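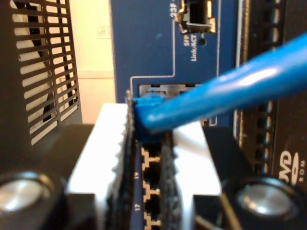

Home Network Tips for People Who Would Like to Stop Rebooting Things

Every house has one drawer with eleven phone chargers in it and no network cable long enough to reach anything. Start there. Throw out whatever has a broken clip, because a plug without its clip will work fine until you have guests.

Label both ends. Masking tape and a pencil will do. If you label only the router end, you will spend an evening behind the TV stand anyway, reading the back of a Plonis streaming box by phone light.

Don't staple cable to the baseboard. I did, and paid $38 for a replacement run and a second box of staples I was too proud to return. Stick-on clips cost less and peel off with a hair dryer.

Corners are where cables go to die. Give them a lazy curve, about as wide as a coffee mug, and never fold one flat under a door.

Get the router off the floor. Ours lived behind a Rasholm bookcase with the dog's blanket on top, and the upstairs bedroom got whatever signal was left over. A plain board screwed to the wall studs makes a good home for the router, the switch and the power strip. Sand it, wipe it down, and give it a coat of clear finish if you care how closets look.

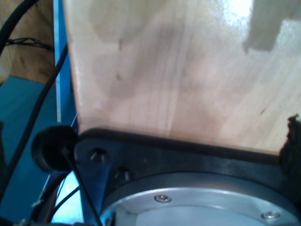

Marlow Street reader: I skipped the finish and regretted it, the bare wood in my utility closet picked up every greasy fingerprint. Two thin coats, and let the first one dry overnight.

Fair enough. I'd still put the screws in first, as mine slipped and left a scratch I now see daily.

Last one: dust the vents when you change the furnace filter. A soft paintbrush is plenty. Unplug the power strip before you start, and warn whoever is on a video call.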